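Endel Technical Institute
Automation Planning and Purchasing
Handout 4: Budgeting for a Robot Workcell
Instructor: Hauwa Nwankwo
Revised 2024-04-14

Purpose

This handout supports the planning exercise assigned to all groups. Each group prepares an equipment request for one bench-scale handling cell and submits it in the standard format. Requests that list only the arm will be returned.

1. Define the task before the equipment

The request begins with a plain statement of the work: what is picked up, how large and heavy it is, and where it must be put down. For training work, small wooden cubes on a flat mat are sufficient. Parts of this kind cost very little, and they allow the group to settle reach and gripper opening before any quotation is requested.

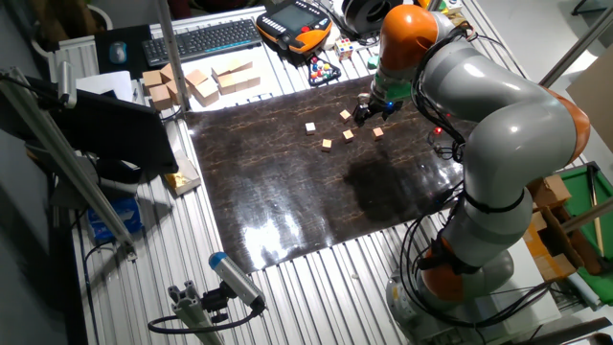 Reach should be stated from the base of the arm to the farthest pick point, with the gripper attached. Payload must include the gripper as well as the part. Groups often omit the gripper and then select an arm that is too small.

2. Items to be priced

The request must carry a separate line for each of the following:
Arm, controller and teach pendant
Gripper, mounting parts and cables
Table and frame, including posts and clamps
Camera, bracket and camera cable
Computer, monitor, keyboard and mouse
Work mat and sample parts
Delivery, installation and operator training

The work surface deserves more attention than it usually receives. A ribbed aluminum table accepts clamps and brackets in many positions and can be rearranged at low cost. A glossy mat reflects overhead lighting – this matters where a camera is used – and a matte sample should be requested for comparison.
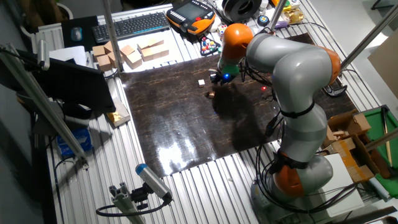

Figure 2. Gripper above two small cubes on the work mat.

3. Quotations

Obtain quotations from at least two suppliers. For this exercise, price sheets from Semaan and Tolleso are on file with Marta Karpenko. Confirm whether the pendant and its cable are included in the arm price or listed as an option.

4. Contingency and timing

Hold back a contingency for brackets, cables and replacement fingers, and show it as its own line. Allow 40 working days between order and delivery. Equipment needed in January must therefore be ordered in the preceding fall – later orders fall into the next budget period.

5. Submission

Each group submits one request, signed by all members. Technical questions go to Osaze Lawal and questions on the cost template to Rhys Te Moana.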